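An afternoon at Nokari's open day

20 November 2022

I've wanted to get into Nokari for ages, so when Yamuna Amin mentioned there were still spots on the software tour I was out the door before I'd finished my coffee!

The folding software

Yamuna works on the planner and talked us through it beside a big sectional sofa with mustard cushions. Their old planner, Bulell, wanted a clean outline of the shirt before it would commit to a grasp. Fine on a bench, hopeless on a couch (grey shirt fabric on grey upholstery was the killer, apparently).

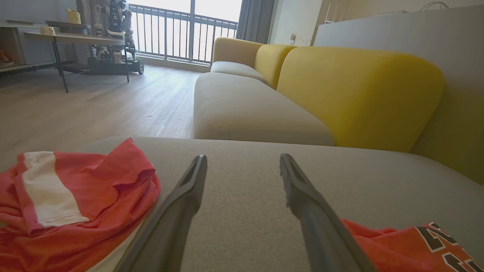 The new one scores 100 candidate grasps each cycle and keeps re-scoring as the arm comes in, so a bad first guess doesn't sink the whole run. I asked what happens when two candidates tie and got a very long, very happy answer about sleeves.

Sivaprasad Namboodiri looks after the two-arm side. His headache is timing: both grippers have to agree on where the edge of the cloth is, and each wrist has its own opinion. He showed us the log viewer, which colours every disagreement purple. There was a lot of purple. I loved it. 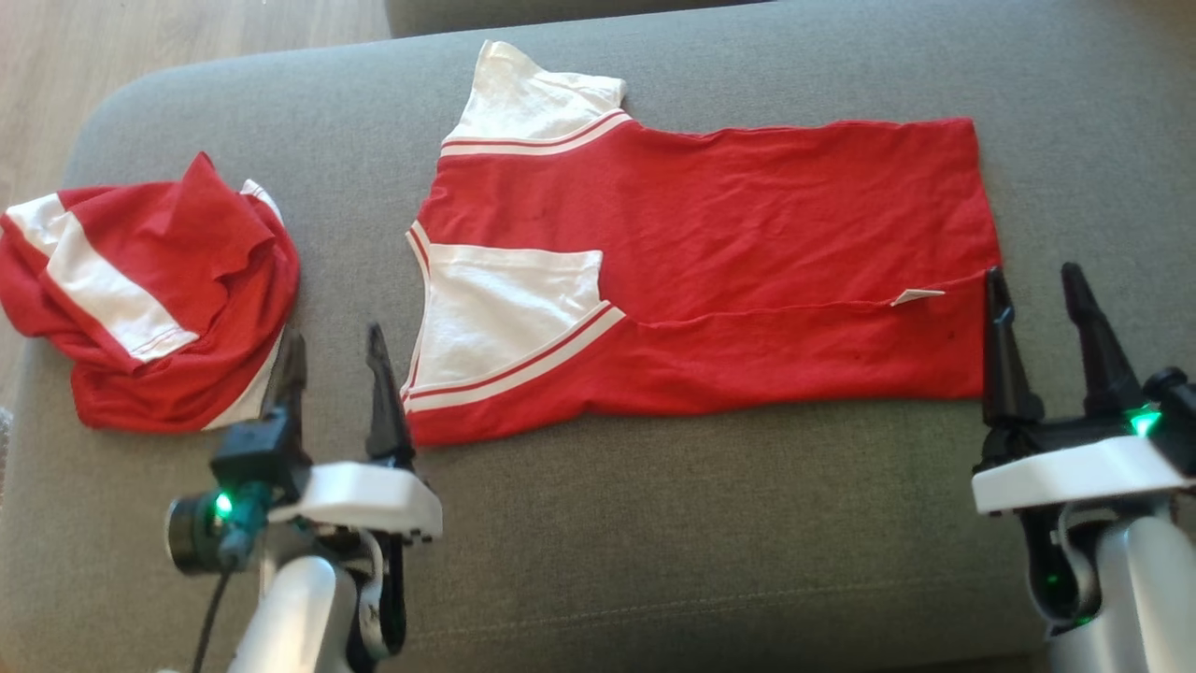 Getting there

Take the 14 bus to the Hidside stop and walk back past the servo. They're running the tour again in January, and Yamuna says to book early.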